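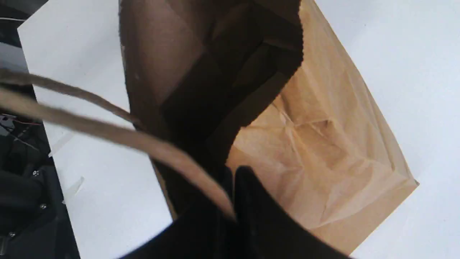

Looking down into a plain kraft bag, with its twisted paper handle and that little zigzag edge.

Paper Bags and Small Tubes: Packing for the Gulluvwood Seed Swap

I love a plain brown paper bag, and I have wanted to do a gallery about them for ages. No logo, no ribbon, no window in the front, just paper folded well enough to stand up and carry your stuff home. We use them for everything at Gulluvwood, and every fall when the seed swap comes up I fall for them all over again.

Get up close and there's so much going on! The cut along the top has tiny teeth, like the edge on a roll of foil. The sides crinkle in a way that catches the light, and then the inside goes almost black at the folds. The handles are my favorite part, because they're paper too, twisted up like rope. I untwisted an old one once to see what was in there (more paper, and a lot of it) and could never get it back the way it was.

Our bags come from Cillent, the packaging store by the bus station, and they'll let you buy a short stack if you ask at the counter. We went through 313 of them last year. I would have told you half that, but Radoslava Halás keeps the notebook and the notebook wins. Plenty came back in good enough shape to go out again, which made me very happy. A bag with some creases in it holds seeds just as well as a new one, and it feels softer in the hand too.

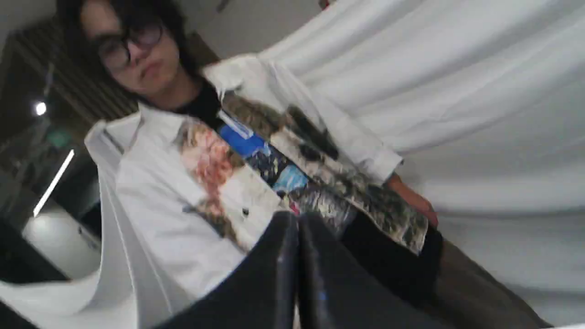
Rukport, Wed 16 September

Can we talk about this shirt? It's white, with a big pointed collar, and the front is one giant photo collage. There's a face in pinks and peaches running down one side, a patch of the brightest blue near the buttons, and mossy greens and grays on the other side that could be leaves or could be rocks. Worn open over a black crew neck with black-framed glasses, it's the best thing anyone could wear next to that much brown paper. I've been looking for one like it ever since and I'm not even close.

Back to the packing, though. The swap is small things going into big things. The seeds go in clear plastic tubes with screw caps, the tubes go in a bag, and the bag goes home with whoever signed up for it. We switched from envelopes 2 years ago and I would never go back. You can see what you have without opening anything, lettuce seed doesn't leak out of the corners, and the caps come in colors, so you can tell the beans from the flowers across the room if you're organized. Mhairi is organized. (I'm Mhairi. I'm organized in September.)

We have 779 tubes on the list this time, and every one needs a label before it goes anywhere. Pencil on paper tape works better than any pen I've tried. Wrap the tape so the ends overlap a little, then push down hard on the overlap with your thumbnail. The tall beans and the sunflowers take the wide tubes. Poppy seed gets a small one, and even then it looks like a pinch of dust at the bottom.
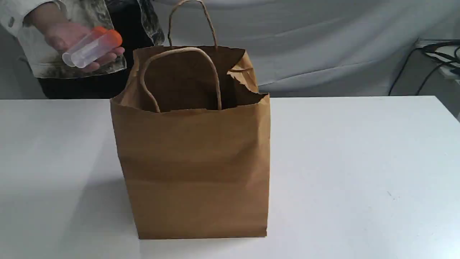

For the bags themselves, I like to open them all the way before anything goes in. Put a hand inside, push the bottom flat from the middle out to the corners, and give the sides a pull so the folds pop out. It makes such a good sound! Then fold one handle down out of the way, or hang both over the outside, whichever you can do without thinking. Tubes go in lying down, and the growing notes go in last so they're the first thing people find.

Torn rims are fine with us. If the tear is up by a handle we use that bag for light stuff like lettuce and herbs, and if it's further down we put it in the pile for lining seed trays. I've also cut them up for drawer liners and wrapped 4 birthday presents in them since spring, with a twisted handle for the bow. My sister kept the bow.

Radoslava wants to try stamping the fronts this year, with a potato stamp, a bean pod or maybe a beet. I'm on the side of leaving them plain, but I've seen her beet and it's very good, so I may get talked into it. If we do a batch I'll add them to this page.

Pickup is at the Galindo building, through the side door, same as always. Bring back any bag you still have from last year, even a rumpled one, and empty tubes with their caps on if you've got them. Rinse the tubes and let them dry all the way first, please, a damp tube will ruin a whole packet of carrot seed.

More pictures in November, once the garlic is in.

– Mhairi Guthrie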